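Clearing the Table, With Two Arms

Can a machine do small kitchen chores yet? At Hosuvska we look at this question with simple things: a cup, a lid, a basket.
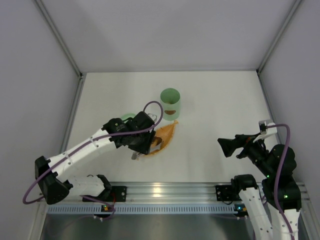
Clornholm, August 2026

The left gripper is over the orange piece, next to the green cup. Soft and curved things are still slow work for us.

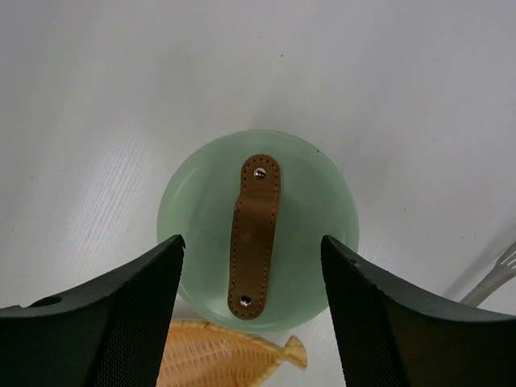

A strap is easy for fingers, but a machine must find it first - and then close at the correct angle. In July we spent 41 hours only on handles. 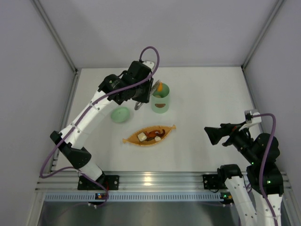
For a full kitchen I would wait. For one table, maybe sooner.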